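Textile Care and Household Linens
Unit 4: Knitted Goods, Handling and Storage

Reading time: 4 minutes

This handout accompanies the fourth unit of the certificate course in textile care offered at the Plesivdale Institute. Students are expected to have read the unit on woven fabrics before the session and to bring one knitted item from home, of any fiber, for the practical hour.

1. How a knit differs from a weave

A woven cloth is made of two sets of threads that cross at right angles. A knitted cloth is built from loops, each drawn through the one before it. Loops can change shape. When a knit is pulled sideways, each loop becomes wider and shorter, and when the pull is released the loop tends to return. How fully it returns depends on the fiber, the twist of the yarn and the tightness of the work.

Wool has a natural crimp and recovers well. Cotton has little spring and may remain stretched at the elbows and hem until it is washed. Acrylic recovers fairly well at room temperature but may be permanently flattened by a hot iron. This condition is sometimes called "killed" acrylic, and it cannot be reversed.

2. Ribbing

Ribbing is formed by alternating columns of knit and purl stitches. The columns draw together, which gives the fabric more stretch across its width than plain knitting of the same yarn. For this reason it is used at cuffs, collars and hems, and sometimes for the whole body of a sweater. Ribbed garments should be measured at rest. A rib that is measured while stretched will be recorded too wide, and a garment blocked to that figure will not fit.

3. Weight and hanging

A knit carries its own weight through its loops. On a hanger, the load falls on the shoulders, and the loops there lengthen over time. In the Drornurcombe storage trial, which is used as a case study throughout this course, 109 sweaters were kept on hangers or folded on shelves for 90 days. Students will find the measurement tables in the course reader. They should note in particular the difference between the heavy cotton group and the light wool group, and should be prepared to discuss it. 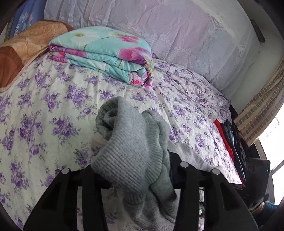

Blagoje Mujić disagreed with the course's general advice against hangers, and his written comment is kept in the reader. I have hung fine merino on wide padded hangers for years and measured it each spring, and I cannot find a change worth recording. The rule is sound for cotton and for anything heavy. For light wool it is too strict, and people with little shelf space should be told so.

The comment is a fair one, and the wording of the rule was revised in response. The present text reads: "Heavy knits and all cotton knits are to be folded. Light wool may be hung on a wide, padded support if shelf space does not permit folding."

4. Washing and drying

Hand washing in cool water with a mild detergent is suitable for most wool. The garment should be pressed under the water and left to soak, without rubbing or wringing. Felting is caused by moisture and movement together, and heat makes it faster. The garment should be supported from underneath when it is lifted out, as wet wool is both heavy and weak.

Excess water is removed by rolling the garment in a dry towel. It is then laid flat, away from direct heat, and eased to its recorded measurements. The turning of a thick garment halfway through drying is recommended.

5. Pests

Clothes moth larvae feed on keratin and therefore attack wool, silk blends containing wool, fur and feathers. They prefer soiled areas. Garments should be clean before seasonal storage, and shelves should be vacuumed, including the back corners. Cedar has a limited effect and should not be relied upon alone.

6. Work for the next session

Measure your own item at rest at the chest, hem and cuff. Fold it, store it until the next session and measure it again. Record both sets of figures on the sheet provided, with the fiber content as given on the label. If there is no label, write "unknown" and describe how the yarn feels in the hand.

Sheets are to be handed in at the start of the session, before 9:30 a.m.

Related items
Unit 3: Woven Fabrics and Shrinkage
Unit 5: Stain Removal by Fiber Type
Case study: The Drornurcombe Storage Trial
Reading list: Care Labels and Their Symbols
Recent: Changes to the Practical Exam, November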